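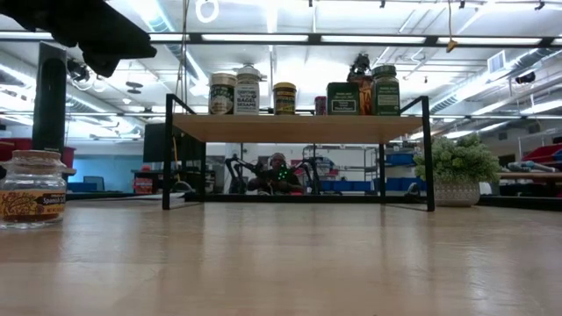
March 5, 2022. Bench notes, shelf-stocking task

Went through the Lastport house rules again before starting, the 19 points that came over from the Bragança site in October. My view hasn't moved much. Maybe half of them describe something a person can check. The others ask for "adequate clearance" or "sensible object variety" and leave you to decide you've complied, and of course you always decide you have.

Rule 4, reset. "Return the workspace to its nominal state between episodes." Nominal according to whom? I asked Gopinath Palaniappan and he said whatever the reference photo shows. Fine, but the reference photo for this task is from the old table and has different jars in it. Until we have a new one the rule can't be failed, so I don't see what it's doing on the sheet. I've left the box blank and written "no reference" next to it.

Rule 7, speed cap while anyone is within reach of the table. I'm for it. But the cap lives in a config file that anybody can edit, and the log doesn't record its value. We have 526 episodes from the last batch and I can't tell you the cap for a single one. Nistance has the same hole in their protocol, as far as I can tell from the PDF – 59 pages, and the word "log" mostly turns up in the part about file names.
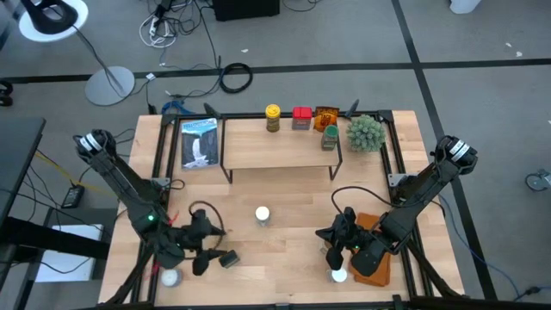
Rule 11 is the one I argued about most. It says cables must be "managed so as not to enter the work volume." On these arms the gripper cable has to loop somewhere, and it loops where the gripper goes. Read the rule strictly and we break it every time: the right arm's cable curves out over the tabletop with the jars standing there. Read it loosely and it means nothing. I'd sooner have a maximum loop size and a check at full extension, with a number in it. Same for the floor. The sheet covers the table and stops at the rails, while the cords behind it, power strip included, are where I'd expect a foot to go.

Rule 12, soft items to be kept off the rails. No quarrel. Put it earlier.

Proposed to Gopinath that we cut the list to 9 and give each one a pass/fail line. He thinks Fusine will want all of them kept for the audit. Possibly, but an audit of boxes ticked by the person running the task isn't worth much to me.

To do: new reference photo, write the cap value into the episode header, find out who owns rule 4.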